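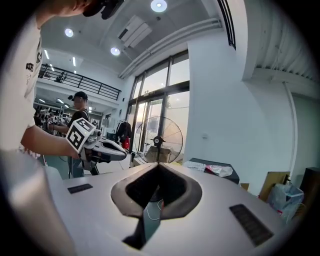 Slide 1. View from the gripper camera, with a second gripper and its marker block at left center.

Speaker notes, Emovance methods session, 24 Sep 2022
Ludmila Kolář and Miloslav Polák

Leave slide 1 up during the introduction. Topic is pose recovery for hand-held grippers when the only onboard sensor is a wide-angle camera. Ask who has run visual odometry indoors. Adjust the next two minutes accordingly.

Point out the block on the gripper. Square black patterns on white faces, so more than one face can give a pose. Then the bottom of the picture: the housing carrying the camera takes up a large share of the view. It moves with the lens and has to be masked before feature matching. Early runs at Allach skipped the mask and the tracker locked onto the housing. Estimated motion was close to zero while the hand was moving.

Slide 2. Method. Two estimates per time step. One from room features: window bars, railing, ceiling lights. One from markers. We fuse them with a weight that depends on the marker's size in the view and its distance from the center. Lens distortion is strongest near the rim, so marker corners found there get a low weight. Do not derive the weighting function. It is in the handout.

Slide 3. Data. 2,417 recordings, collected at Allach and Turulcombe. Each recording is one task from start to release. We dropped 89 for failed time sync. If asked: the sync fault was in our logging script and was fixed in October of last year.

Slide 4. Result. Read the plot left to right. Room features alone drift on fast wrist turns. Markers alone are accurate but have gaps when a hand or body blocks the block. The fused track keeps the marker accuracy and fills gaps of up to some 18 time steps. Past that it drifts like the room-only track.

Slide 5. Failure cases. Bright windows behind the work area wash out features on the far wall. People walking through add false motion. We reject these matches by consensus, and it breaks down when a person fills one side of the view. Go back to slide 1 for this, person at the left edge.

Miloslav takes the calibration question. The Dvořáček rig numbers are not ready, do not quote them.

Slide 6. Contact and handout link. Stop here if over time.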